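Allodbridge frame

The Allodbridge frame is a style of handmade wooden picture frame with a wide, gently scooped face and a raised inner lip. It takes its name from the town of Allodbridge, where the joiner's shop of Celley made frames of this pattern for chapels, schools and a good many front parlors. The name is used loosely these days, and a fair number of frames sold under it have only the scooped face in common with the old ones.

Origins

The shop began as a maker of window sashes, and the first frames seem to have been a way of using up short lengths of sash molding over the winter. Customers liked them (they were sturdy, and they cost very little), and before long the shop was cutting a molding meant for pictures alone. An order book kept by the Celley family lists 700 frames in its busiest year, most of them for family portraits and embroidered verses.

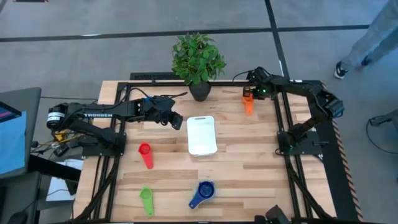
Ash was the usual wood, with pear kept for smaller pieces and for anyone willing to pay a little extra. The early frames were finished with nothing more than linseed oil and wax, so they have darkened a good deal with age, and it is quite common to find a pale stripe along the inside edge where the glass once sat against the wood.

Construction

A typical frame is 3 inches across the face. The corners are mitered, glued, and then held with a thin slip of wood let into the back of each joint, a detail that collectors look for first when they turn a frame over. The inner lip was planed separately and added last, and on the better frames its grain runs on so neatly from the main molding that the seam takes some finding.
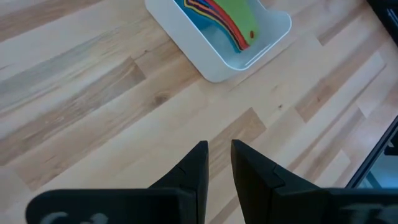
Wooden surface made up of long, narrow strips in cream and tan.

Two main patterns are known. The plain pattern has a smooth face from edge to lip, while the Patrício pattern, named for a carver who worked at the shop for six years, has a row of shallow thumb-shaped cuts just inside the outer edge. Patrício frames are the scarcer of the two and are very often found with replaced glass, the original panes having been thin and rather wavy.

Revival

Interest in the style picked up again when the framer Manaia Tapsell began making copies from a damaged original she had bought in a box of oddments. Her small workshop, Bronavent, still cuts the molding with hand planes and offers it in ash and walnut. Maxine Baxter's booklet "Scoop and Lip" has measured drawings of both patterns and a kindly chapter on cleaning, in which she begs her readers to leave the old wax alone wherever they can bear to.

See also: Cushion frame; Oxford frame; Passe-partout

This page was last edited on 2022-03-13.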